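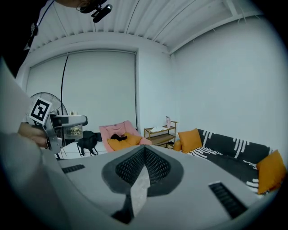 Harish Maurya maintains that a round tub wastes a fifth of any shelf and that small items should go into square boxes. I am not convinced, and would like other views before I buy more of anything.

The room has a corrugated ceiling and a roller blind over the window. I am sorting small loose items into containers with lids. The small clear ones are no trouble, as I can identify the contents without opening them. The large round one is semi-transparent and amber-tinted, and there I can make out a shape and a rough colour but little else.
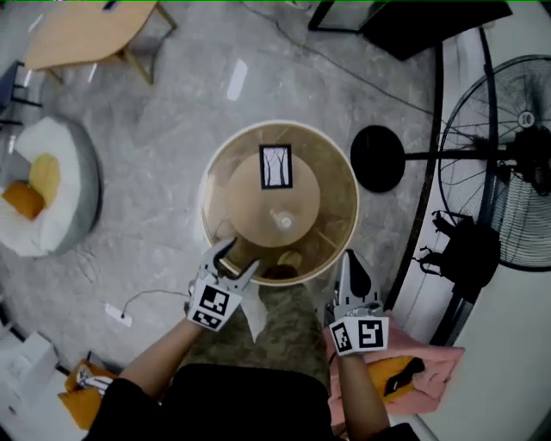
I do the sorting on the floor, with the cushions moved on to the pouf, and it takes nearly 25 minutes each time. Most of that goes on lifting things out to find what is at the bottom. Is there a better method for a tinted tub, or should it be replaced?

Asked by Apolline Cordier, Bratcombe
Viewed 2,718 times

Tarun Saxena
Keep the tub. Tinted walls are only a problem if you mix categories.
Put one category in it, preferably large items. Use the small clear containers for anything under 6 cm and stand them on the shelf in a single row.
Write the contents on a card and tape it to the outside wall, facing you. A label on the lid cannot be read once something is stacked on top. If the card is inside, it will slide down and you will have to open the tub anyway.
Raise the blind while you sort. An amber tint makes yellow, cream and pale brown items look much the same in weak light.
Harish is right about the shelf space, but it matters only if the shelf is full.

Abhishek Vashisht
get square ones, Fasto do a set of 2

Ghazala Bugti
Agree with Tarun on labels. I would also sort on a table. The floor is adequate for one tub, but with several open at once the lids get mixed up and you end up trying each in turn. Masking tape on the lid and a matching piece on the base solves it.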